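About Gridonstead

We test chore machines. Manufacturers tell us their robot can clear a table, pack a box or make the coffee, and we ask it to do that on an ordinary morning with no one from the sales team in the room.

Gridonstead was started by Banafsheh Moradi and Caradog James, who met at the Prukside bottling works when both were employed to stand beside an automatic packing line and apologise to it. They now have a unit behind the old bus depot, a kettle, and six colleagues with strong feelings about dishwashers.

Most of our household work is done at a plain white table. Mugs are a favourite. They have a handle on one side, they tip, and every kitchen has too many of them. 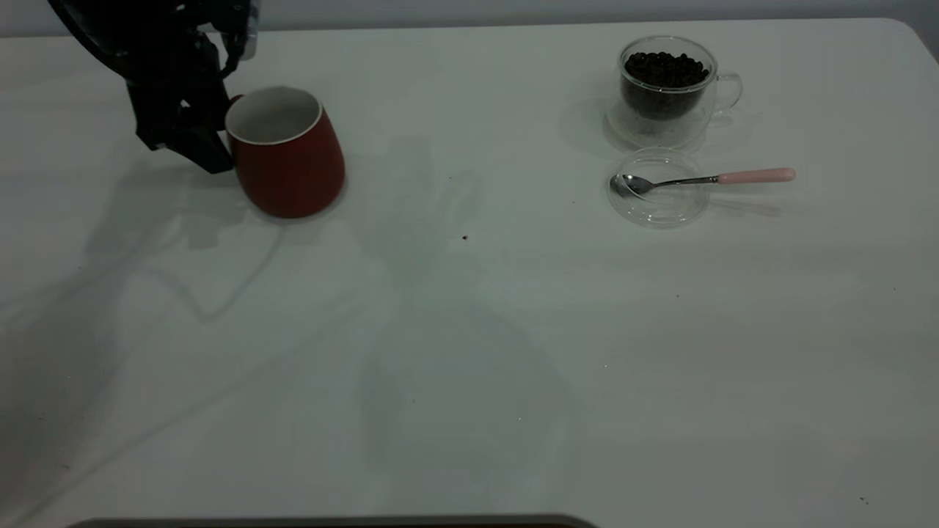

Can a robot do my housework yet?
Bits of it, slowly, and usually one job at a time. Floors are the best covered. Anything involving cupboards, wet cloths or other people's socks still needs you.

How we test

Every machine gets the same list of 183 small jobs. Azadeh Khosravi wrote it over one November and has been adding footnotes ever since. Job 7 is "put the spoon somewhere sensible", and it has caused more arguments than the rest of the list put together.

We score the result, the time taken and how much tidying a person has to do afterwards. The third score is the one clients ask us to leave out of the summary. We leave it in.

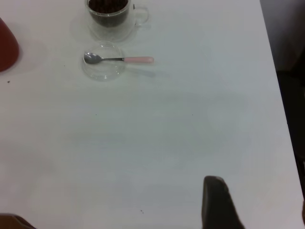

Coffee things on the test table, teaspoon on its saucer.

Shop-floor work is run by Igor Rutkowska from our second site at Drustum. Machines do better there, as a rule, because a shelf of identical cartons is kinder than a kitchen. His team has logged 2,450 hours of picking, stacking and labelling, plus a fair amount of fetching things out from under conveyors with a broom.

Bheki Gumede looks after reports and the telephone. If you have read the Esfahani review of our shelf-stacking trials, he is the one it calls "unhelpfully frank". He has had it put on a mug.
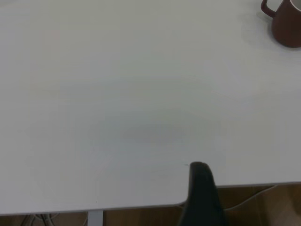 Do you sell or recommend particular machines?
We sell none and take no commission. Our reports say what a machine managed and what it didn't, and you can draw your own conclusions about the brochure.

Visits are by arrangement, mornings preferred. Parking is behind the depot. Please don't help the robots.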